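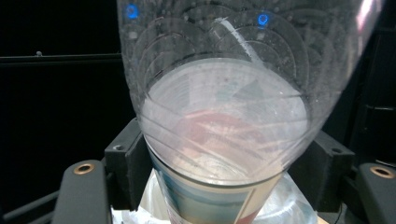 塑料瓶洗干净以后再用,是很多家庭的习惯,装豆子、装米、装自制的饮料、浇花,都用得上。难处在于瓶口小、瓶身不平,手伸不进去,抹布也够不着。直筒的瓶子还好办,像图里这种透明瓶,瓶身上一排排弧形的棱,像鱼鳞一样叠着,水珠和划痕都留在表面,看着干净,对着光一照就知道还差一点。下面把瓶子、杯子和密封罐的清洗、晾干、存放分开写,都是平常厨房里能做的办法,不用买专门的工具。

一、先分清哪些瓶子值得留

瓶底有三角形回收标志,里面写着数字。数字1是最常见的饮料瓶材料,不耐热,装凉的、干的东西可以,倒开水会缩,会变形。数字5的耐热好一些,一般是保鲜盒和一部分奶瓶。没有标志的,或者标志磨得看不清的,装干货和杂物就行,不要装吃的液体。

装过油的瓶子继续装油,装过酱油的继续装酱油,不要换来换去。装过洗涤剂、杀虫剂、机油的,洗得再干净也不能装吃的,连装喂猫狗的粮也不行。

瓶身内壁划花了,发白了,闻着有味道去不掉,就扔进回收桶。舍不得扔的话剪开当漏斗或者花盆的接水托,后面有一段写怎么剪。

二、小口瓶怎么洗

用完马上冲一遍清水,这一步最省事。放过一夜的奶、果汁、豆浆,第二天要多花好几倍的工夫。

刚冲过的瓶子,倒进小半瓶温水,滴一滴洗洁精,盖上盖子上下摇。温水的意思是手摸着不烫。摇完倒掉,换清水再摇,直到没有泡沫。洗洁精多放没有好处,只是难冲。

内壁挂了东西的,加一小把生米,水只放到盖过米的两倍高,捂住瓶口横着转,再竖着摇。米粒能走到棱的凹处,刷子走不到。米用完可以倒进花盆的底土里,量少不碍事,不要倒进水槽,会泡胀堵管子。碎蛋壳也可以用,去污更快,但是会在塑料上留划痕,所以只用在玻璃瓶里。粗盐同理,玻璃可以,塑料少用。

奶类留下的膜,先用凉水冲,后用温水洗。一上来就用热水,蛋白会凝在壁上,更难弄掉。

有油的瓶子先倒一勺面粉或者小苏打进去干摇,让粉把油吸住,倒进垃圾桶,再用温水和洗洁精。油直接冲到下水道,冬天会结在弯管那里。

水垢用白醋,一份醋兑两份水,灌满,放半天,倒掉后用清水涮两次。醋和漂白类的清洁剂不能一起用,也不要前后脚用,中间一定要冲干净。

茶渍和果汁的颜色用小苏打,一大勺兑一瓶温水,泡一晚。颜色渗进塑料里的泡不掉,不影响使用,介意就换。

三、瓶盖和瓶口

味道多半不在瓶身上,在盖子里。盖子里有一圈垫片的,用牙签轻轻挑出来单独洗。挑不出来的不要硬撬,撬坏了就漏。用旧牙刷沿着螺纹刷一圈,瓶口外面的螺纹也要刷,糖水干在那里,下次拧起来发涩,还招蚂蚁。

瓶口下面那个防盗环,洗之前剪掉。环下面总是存水,时间长了发黑。

运动水壶的吸嘴拆开洗,拆的时候记住顺序,拿手机拍一下也行。我用的是一个Jesdale的水壶,吸嘴里一共三个零件,最小的那个胶圈掉进水槽就找不回来,所以先把水槽的塞子塞上再拆。

四、晾干

洗过的瓶子不晾干就盖上,比不洗还糟。倒扣在平的台面上也不行,瓶口贴着台面,里面的水汽出不来。拿两根筷子平行放着,瓶口架在筷子上,下面留出缝就可以。有沥水架的更好,瓶子斜着放,比正着倒扣干得快。

有棱的瓶子干得慢,水珠会停在凹处。甩几下,再架起来,过一两个钟头转个方向。急着用的话,卷一条厨房纸,一头塞进瓶里,一头露在外面,放一晚,纸会把底下的水吸上来。不要用吹风机的热风,塑料会变形。也不要放在太阳底下长时间晒,晒多了发脆,半天足够。

要装米、豆、面粉的瓶子,看着干了以后再多放一天。瓶底的凹窝里最容易藏水,拿起来对着窗户看一眼。

五、往小口里倒东西不洒

液体从大瓶倒进小杯,洒出来多半是因为瓶子抬得太高,或者倾得太急。瓶口靠近杯沿,瓶身慢慢倾,让空气能从瓶口上边进去,水就不会一股一股地冲。听到咕咚声说明倾得太多了,往回收一点。

纸杯轻,空的时候一碰就倒。倒之前放在平的地方,另一只手扶着杯子下半截,不要捏杯口,一捏就变形。浓的东西,比如酸奶、米糊、芝麻糊,先把瓶子盖紧倒立一会儿,让它流到瓶口这边再开盖。

倒干货用漏斗。没有漏斗就用一张干净的纸卷成筒,外面贴一条胶带。倒面粉的时候漏斗容易堵,用筷子在里面轻轻搅,不要敲瓶子,一敲面粉更实。

倒完用一小块湿布把瓶口外沿擦一圈,尤其是油和蜂蜜。把厨房纸折成长条,用皮筋绑在油瓶的脖子上,流下来的油被纸接住,一个星期换一次,柜子底板就不会粘。

六、旧瓶子改漏斗和接水托

剪之前先洗净晾干。用深色的笔绕瓶身画一圈线,画不直就把瓶子靠着一本厚书转。先用美工刀开一个小口,再换剪刀沿线剪,全程用美工刀容易打滑。刀口朝外,手不要放在刀前面。

有棱的地方硬,剪刀会跑偏,尽量选平的那一段下剪。剪完的边很锋利,拿砂纸磨一下,或者包一圈胶带。我见过有人用熨斗烫边,味道很大,不推荐。

上半截就是漏斗,装过什么就继续倒什么,在上面写个字。下半截放在花盆底下接水,也可以放在冰箱门上插葱和香菜,里面垫一张湿的厨房纸,葱能多放几天。放在冷藏室侧门里的,剪到高出隔板一截就好,太高拿别的东西会碰。

七、密封罐的胶圈

胶圈发粘是油没洗干净,用洗洁精揉一揉,冲净,晾干再装回去。发硬、有裂口的要换。换之前量内径,Clakeck的罐子大小两种,胶圈看着一样,装上去差一点就漏气。

检查漏不漏的办法:罐里装半罐水,盖好,擦干外面,倒过来放在一张厨房纸上,过十分钟看纸湿不湿。

平时不用的空罐子,盖子不要扣死,虚盖着,胶圈不会压出印,里面也不会有闷味。已经有闷味的,放一小包晒干的茶叶渣或者咖啡渣,盖上,两天后拿出来。

八、存放的量和位置

瓶子不用留太多。抽屉里塞满空瓶,真要用的时候反而找不到配套的盖子。我家按格子算,放满一格就不再收,新来一个就淘汰一个旧的。盖子装在一个网袋里,挂在柜门内侧。

装好的干货贴上纸条,写装的是什么、哪天装的。用纸胶带写,撕下来不留胶。普通透明胶带留下的胶印,抹一点食用油,过几分钟用纸擦掉,再用洗洁精洗一遍。

米和面放在低处阴凉的地方,不要挨着灶台和暖气。梅雨天前把大瓶分成小瓶,开一瓶吃一瓶,受潮也只潮一瓶。二月里晒过的豆子,装瓶前放凉到室温,带着热气装进去,瓶壁会起水雾。

九、读者来信里的几条

Meenakshi Bansal写信说,她洗细颈瓶时把一小块洗碗布剪成条,和温水一起放进去摇,布条能贴着内壁擦,摇完用筷子夹出来。我试过,对果汁膜有用,对水垢没用。布条剪得细一点,太宽了夹不出来。

Saodah Nasution问,装过辣椒酱的塑料罐怎么去红色。先用纸擦净,抹一层食用油,放一会儿再擦掉,然后用洗洁精洗,放在窗边晒半天,颜色会淡,不一定全退。下次装之前在罐里抹薄薄一层油,红色渗得少一些。

还有一位没有留名字的读者问,洗碗机能不能洗饮料瓶。数字1的瓶子不要放,热水加烘干会缩成一团。数字5的看罐底有没有写可以进洗碗机,没写的放上层,远离加热管。

上次有人指出,泡醋那一条没有写金属盖子。金属盖不要泡醋,盖子内侧的涂层破了会生锈,用湿布蘸小苏打擦就行,擦完马上抹干。

本页修改于5月17日(星期日),补充了第五节里倒浓稠东西的办法和第七节试漏的办法。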